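Two arms are better than one, apparently

1/8/20

Filed under: gadgets, laundry, bad decisions

Regular readers will remember that I swore off anything with a motor in it after the bread machine. I lasted until the new year sales. Then the Troltley Duo went on offer and I started doing sums on the back of a gas bill.

For those who have a life, the Duo is a two-armed kit sold to workshops, schools and people like me with a box room and no supervision. It comes from a firm called Zurex, who also do the software, which is called Gamelis for reasons the manual keeps to itself. List price is £3,509. The offer was for a refurbished set at £1,315, or a demo day for £47, refundable if you buy. I am an idiot but I am a cautious idiot, so I paid the £47.

The demo place is on the Urrutia estate, past the tile warehouse and the other tile warehouse. I was met by Domingo Lagos, who looks after the kits and has the patience of a man who has watched a lot of people press the wrong button. He gave me a tea, a pair of safety glasses and a form to sign saying I would keep my fingers to myself.

First, the good bits. Teaching it a move is easy. You take hold of the arm, drag it through the air to where you want it, press save, drag it somewhere else, press save again. Gamelis joins the dots. I had it waving at me inside ten minutes, and yes, I waved back. The joints move smoothly and there is much less noise than I'd feared. I've owned noisier fridges.

The grippers are better than I expected too. You can set how hard they squeeze on a slider, and the low end is gentle enough for a biscuit. (Custard cream. It lived. I then ate it, so it didn't live long.)

Now the less good bits. The manual is 2 booklets, and the second one corrects the first. The software wants an account, a password with a symbol in it, and an update before it will do anything at all. The emergency stop is a proper big red mushroom, which I liked, but pressing it means you have to send both arms home and start again, and I pressed it a lot. Mostly out of nerves.

Then there's the cloth problem. The brochure makes a great deal of folding, and folding was the whole of my case to the household for spending the money. So we did clothes.

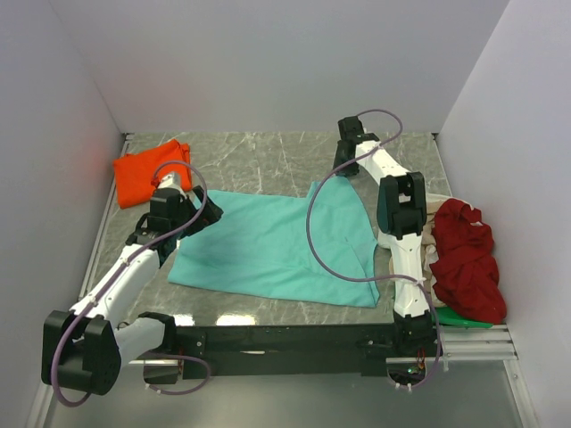
Photo: Domingo Lagos / Troltley demo room, Urrutia

The teal shirt was my afternoon. With the shirt laid out flat, you send a gripper down to a top corner, nip it, lift, and bring it across. Simple enough when I say it. The arm goes exactly where you told it to, every time, and the shirt is under no such obligation. Shift the collar by a thumb's width and your lovely saved position is a pinch of thin air. Gamelis has a camera add-on that is meant to sort this out, sold separately, as all the useful things are.

Getting the two arms to take turns was harder again. Each has its own list of moves and you tell one to wait for the other. I got the waiting the wrong way round and had them both standing there like two people at a narrow door. Domingo fixed it in three clicks and was kind enough not to sigh.

A word on the cables. They're purple, they run down the outside of the arms on little white ties, and they loop about quite a bit. I'd want them tidier at that price. Domingo says they need the slack for the wrist to turn fully, and I believe him, but I also know what happens to slack cables in my house.

My best fold of the day was a long way short of neat. I'd call it a shirt with ambitions. I can do a better one in a few seconds while watching telly, and so can my nephew if you bribe him.

So would I buy it? For laundry, no, and if the brochure people are reading, please stop. For moving solid things from one spot to another, or for teaching somebody how arms and joints work, the refurbished one is a fair price and I had a lovely time with it. The offer runs to the end of January. I've asked for my biscuit settings to be kept on file, and I'm measuring the box room on purely general grounds.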